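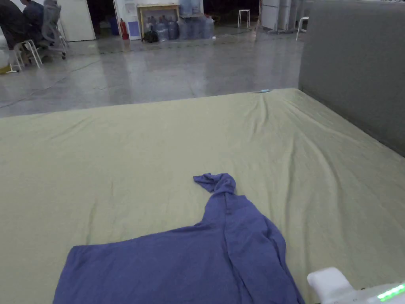

Long-sleeved shirt on a pale green sheet.

Setting up Cullimo in your save

I play on the Naltau map, so my menus may look a tiny bit different from yours, but the steps are the same!

1. Quit to the main menu and back up your savegame (I skipped this once and lost a whole season of beets).
2. Drop the Cullimo zip into your mods folder. Don't unpack it.
3. Load the save and buy the Sinaga grain dryer. It costs 3,000 and needs a flat spot.
4. Press the menu key and set the moisture limit. I keep mine at 90 for the first harvest, then bring it down. 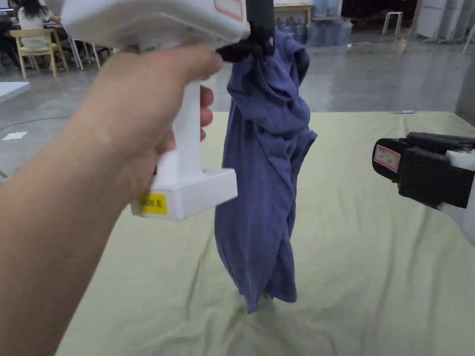 On my save the dryer wouldn't start until I'd slept one night in game, a player on the Kornard map wrote, and I've added that as step 5.

5. Sleep until morning, then switch the dryer on.

Caution: never run more than 3 dryers off one silo. Mine stuttered like crazy with four.

Note: version 2 resets your moisture limit, so check it again after you update.

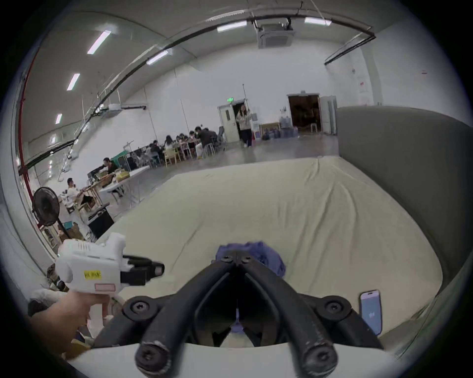 Purple cloth on the bed.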